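About Grumeo

G'day, and thanks for clicking through to the page hardly any of you click on. I'm the person behind Grumeo, a one-person outfit that finds, tidies and photographs old graves for families who live too far away to do it themselves. I also write up the people buried there when there's enough to go on, and I run cemetery walks in the cooler months.

I got into this because of my great-aunt. She'd always talked about a grandfather called Mac Carthaigh, buried somewhere near Trukeck, and when she got too crook to travel she asked if I'd go and see him. I took a hand brush, a bucket and a thermos, and it took me 6 hours to find him. The plot number was wrong in the register and the stone had gone face down in the grass. I sent her a photo and she had it on her fridge for years. Then her neighbour rang and asked if I could find somebody for her too, and I suppose I never really stopped. 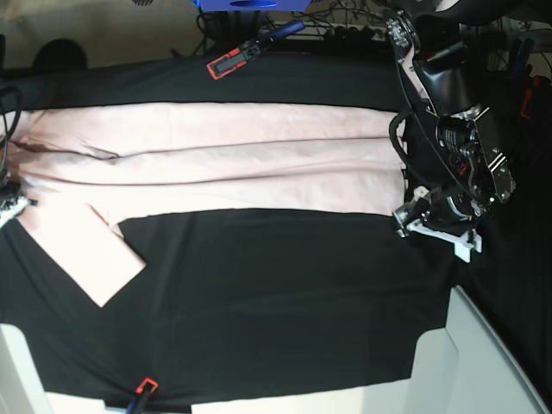

That first summer I visited 7 cemeteries and kept all my notes in one school exercise book, which I still have and can barely read. These days there are more than 400 graves in my files, each with a proper record: the full inscription, the colour of the stone, what's growing on it, who's on either side. The neighbours matter more than you'd think! Families often bought plots next to each other, and I've found plenty of missing sisters and cousins just by reading the next headstone along.

What do I do on a visit? Mostly I weed, brush off the loose dirt and wash the stone with plain water. I don't use bleach, wire brushes or pressure washers, and I won't repaint lettering unless the family and the cemetery office have both said yes in writing. If you'd like flowers left I'm happy to do it, and I'll send you photos from the front, the back and the path, so you get a feel for the spot as well as the stone. Give me whatever you've got when you write in. A name and a rough decade is a fine start, and an old funeral notice is gold.

The walks came later. I do 2 routes at the moment, both starting at 10 in the morning from the Druladier gate. The short one is flat and fine for prams. The long one goes up through the old section on the hill, where the sea captains and the publicans are, and you'll want decent shoes (the gravel is terrible after rain). People ask if it's a ghost tour and I'm afraid it isn't – I tell true stories, some of them very funny, and we stop for a biscuit halfway.

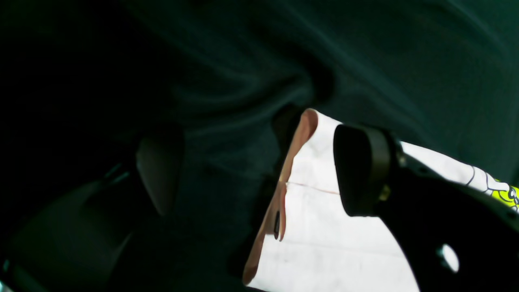

I get asked about famous graves a lot too. I do love them, and I'll go well out of my way on a holiday to stand beside a favourite singer or painter and read the notes people have left. But the job is nearly always somebody's nan, or a baby brother who was never spoken about, or a bloke who came out on a ship and left one line in a newspaper. I get quite attached to them.

Grumeo is still just me, so replies can be slow in autumn when the walks are on and everyone wants their graves seen to before Mother's Day. If you haven't heard back in a week, give me a nudge, I won't be offended. The booking form and prices are on the Visits page, and the walk dates go up at the start of each month from March.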